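Cable from standing desk pulls out when the desk goes up

Print | E-mail

I put together an Okar sit-stand desk last month and I'm having trouble with the cords. When I raise the desk to standing height, the monitor cord goes tight and sometimes the plug comes out of the power strip. The strip is on the floor against the wall. I tried moving it closer but then I kick it. The desk goes up to 4 feet and the cords are all the ones that came with the equipment. Is there a normal way to do this, or do I need to buy longer cords for everything?

Posted by deskless_in_Fallmont, 26 September 2020

Onholm Ray

You don't need longer cords for everything. Mount the power strip to the underside of the desktop so that it travels with the desk. After that only one cord has to reach the wall, and that is the cord on the strip itself.

Raise the desk all the way before you measure. Run a tape from where the strip will sit, down the inside of a leg, along the floor to the outlet. Add a foot for slack. Most strips come with a short cord and you will probably want one of the longer ones. Don't plug one strip into another to make up the difference.

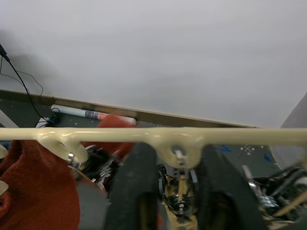

Onholm Ray

For mounting, check the screw length against the thickness of the top first. If the strip has keyhole slots on the back, tape a piece of paper over them, mark the holes, and use the paper as your template. Heavy double-sided tape worked for me for 2 weeks and then the strip fell on my foot. Use screws.

Tie the cords to the frame in loose bundles with hook-and-loop straps. Zip ties are fine until you change monitors. Run the desk up and down a few times and watch for anything that catches on the crossbar.

smits_garage

Get a cable tray. They have them at Smits for not much.

plainview60

Agree with the first answer, but check the weight limit on your desk before you add a tray, a strip and a computer underneath. My older one would stop halfway up and show an error code. I took the computer off and it ran fine. Also, if you have a network cable, it needs its own slack down to the floor. I forgot mine and bent the clip on the end.

Print | E-mail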